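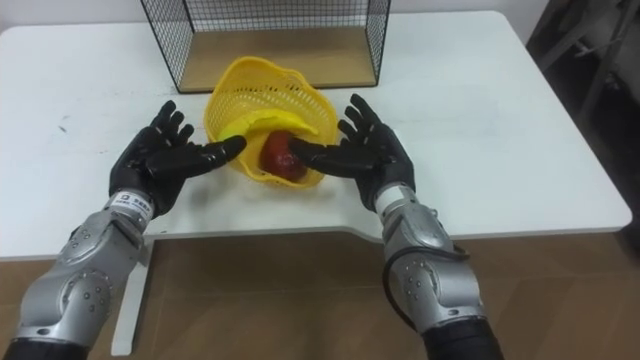 Two robotic hands and a yellow basket.

We use cookies to remember your login and to show you ads for floor mats. By staying on this site you agree to this.

Minivan or wagon for a long commute and two kids?
Posted by dullbeige_dan, February

Down to two used cars and the family has stopped listening to me, so it's your turn. One is a Luketti wagon, the other is a Fontes van. Same age, close to the same miles, and the van costs a bit less. I drive 17 miles each way to work, mostly highway, and on weekends we haul kids, a stroller, and a dog who believes he paid for the car. On paper the wagon wins on gas and the van wins on everything my wife cares about. What am I missing?

torquewrench6
The sliding doors. Get the van. You'll hate it for a month and then you'll park next to somebody's coupe at the grocery store and watch them try to get a car seat out.

hillclimb_hal
Counterpoint: the Fontes drives like a refrigerator on a hand truck. I had one for 6 years. Every on-ramp was a negotiation. The Luketti at least knows it has a front end.

torquewrench6
He's driving to an office, Hal. What corner are you picturing?

hillclimb_hal
The one at the end of my street, where my Fontes understeered into a recycling bin at the speed of a brisk walk.

mrs_gasket
Ask which transmission is in the wagon before you go any further. The early Luketti automatic shudders when it's cold, and the dealer will tell you that's a characteristic. My sister's had a lot of characteristics. The later one is fine.

dullbeige_dan
It's the early one. The seller described it as "lively."

mrs_gasket
Oh dear.

Imano_owner_still
Has anyone mentioned the Imano?

torquewrench6
You have, in every thread, going back to when this was a mailing list.

Imano_owner_still
And in every thread I'm right. Three rows, real doors, gets better mileage than the Fontes. Parts take a while, I'll give you that. I waited 12 weeks for a window switch. It was summer, so it was down the whole time anyway.

dullbeige_dan
Went back and drove both this morning. The wagon did shudder, twice, pulling out of the lot. The van has a smell. Tires on the van are Flinanos with plenty of tread left, if that counts for anything.

hillclimb_hal
Flinanos are loud. You'll think a wheel bearing's going.

mrs_gasket
They're loud but they last. I'd take tire noise over a transmission job. What kind of smell? Damp or food?

dullbeige_dan
Somewhere between the two. Soup?

mrs_gasket
Pull up the carpet behind the second row and feel the padding. If it's wet, check the rear vent seals, and get money off for it.

dullbeige_dan
Padding was dry. There was a juice box under the rail that had been there a good long while. I made an offer on the van and I'm waiting to hear back.

hillclimb_hal
Sorry for your loss. Mind the recycling bins.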